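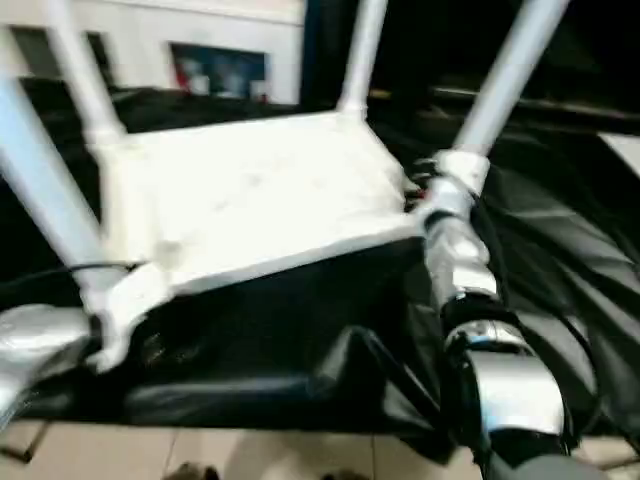
가구를 살 때 사람들은 가격과 크기, 색을 본다. 나는 여기에 하나를 더 보자고 말하고 싶다. 고장 났을 때 부품을 따로 살 수 있는가 하는 점이다. 매장 가격표에는 이 정보가 없다. 상품 페이지 맨 아래까지 내려가도 대개 없다.

작년 9월에 식탁 의자 하나의 다리 연결부가 벌어졌다. 2년 조금 넘게 쓴 의자였다. 판매처에 전화했더니 다리만 따로 팔지는 않고, 같은 의자를 새로 사면 15퍼센트를 깎아 주겠다고 했다. 나머지는 모두 멀쩡한 의자였다. 결국 폐기물 스티커를 붙여 내놓았다. 할인은 받지 않았다.

요즘 저가 가구는 대부분 이렇게 팔린다. 만드는 쪽 사정을 모르는 것은 아니다. 부품을 따로 보관하려면 창고가 필요하고, 품번을 관리할 사람이 필요하고, 하나씩 포장해서 보내는 비용도 든다. 나사 한 봉지를 보내는 택배비가 나사값보다 비싸다. 모델을 해마다 바꾸는 회사라면 이전 모델의 부품을 쌓아 둘 이유가 더 줄어든다. 회사 장부만 놓고 보면 새 제품을 할인해 주는 편이 낫다.

문제는 그 장부에 버리는 비용이 빠져 있다는 것이다. 버리는 비용은 스티커를 사는 사람과 수거하는 구청이 낸다. 만든 쪽은 팔고 나면 끝이다. 비용을 내지 않는 쪽이 설계를 결정하니 설계가 바뀔 리 없다.

내가 사는 동네에 Seok이라는 작은 수리점이 있다. 의자와 서랍장을 주로 고친다. 지난겨울에 책상 의자 하나를 맡겼는데 수리에 17일이 걸렸다. 수리 자체는 반나절 일이었고 나머지는 맞는 볼트를 구하는 시간이었다고 했다. 규격이 표준에서 조금 벗어나 있어서 비슷한 것을 깎아 맞췄다는 것이다. 표준 볼트를 썼다면 철물점에서 살 수 있었을 물건이다. 굳이 다른 규격을 쓴 까닭은 나도 모르고 수리점에서도 모른다고 했다.

반대 경우도 있다. 집에 Calville이라는 회사의 접이식 선반이 있는데, 설명서 뒷면에 부품 번호와 값이 적혀 있다. 고무발 한 개까지 번호가 있다. 재작년에 받침대를 하나 주문했고 지금도 잘 쓰고 있다. 비슷한 크기의 Feveck 선반보다 살 때는 더 비쌌지만 그때 이미 한 번 값을 했다고 생각한다. 다만 이 회사도 단종된 제품의 부품을 언제까지 파는지는 적어 두지 않았다. 그 점은 아쉽다.

제도로 풀 수 있는 부분이 있다. 가전은 품목별로 부품 보유 기간이 정해져 있어서 소비자가 따질 근거라도 있다. 가구도 그 기간을 제품마다 눈에 띄게 표시하도록 하면 된다. 5년이든 1년이든 회사가 정하고 가격 옆에 쓰게 하자는 것이다. 부품이 없으면 없다고 쓰면 된다. 싼 가구를 금지하자는 말은 아니다. 잠깐 쓸 물건이 필요한 사람도 있고, 이사가 잦은 사람에게는 싼 의자가 맞을 수 있다. 그 사람도 고칠 수 없다는 사실은 알고 사야 한다.

표시가 늘어나면 아무도 안 읽는다는 반론이 있다. 일리가 있다. 나도 세탁 표시를 다 읽지 않는다. 그러나 숫자 하나는 읽는다. 가격 옆에 '부품 5년'과 '부품 없음'이 나란히 있으면 비교가 된다. 온라인 쇼핑몰이라면 검색 조건에도 넣을 수 있다.

가격이 오를 것이라는 반론도 있다. 오를 것이다. 얼마나 오를지는 품목마다 다르겠지만, 작은 부품까지 모두 회사가 보관할 필요는 없다. 볼트와 고무발은 표준 규격을 쓰는 것으로 대부분 해결된다. 회사가 따로 보관해야 하는 것은 다리나 연결부처럼 그 제품에만 맞는 부품이다.

제도가 바뀌기 전까지 사는 사람이 할 수 있는 일은 많지 않다. 나는 의자를 사기 전에 고객센터에 다리만 따로 살 수 있는지 물어본다. 대답을 못 하는 곳이 많다. 그래도 같은 질문이 자주 들어가면 답변 목록에는 올라갈 것이다. 설명서는 버리지 않고, 남는 나사는 제품 이름을 적은 봉투에 넣어 둔다. 식탁 의자 한 자리는 아직 비어 있다. 부품을 파는 제품으로 두 가지를 골라 놓고 값을 비교하는 중이다.

2023년 4월 2일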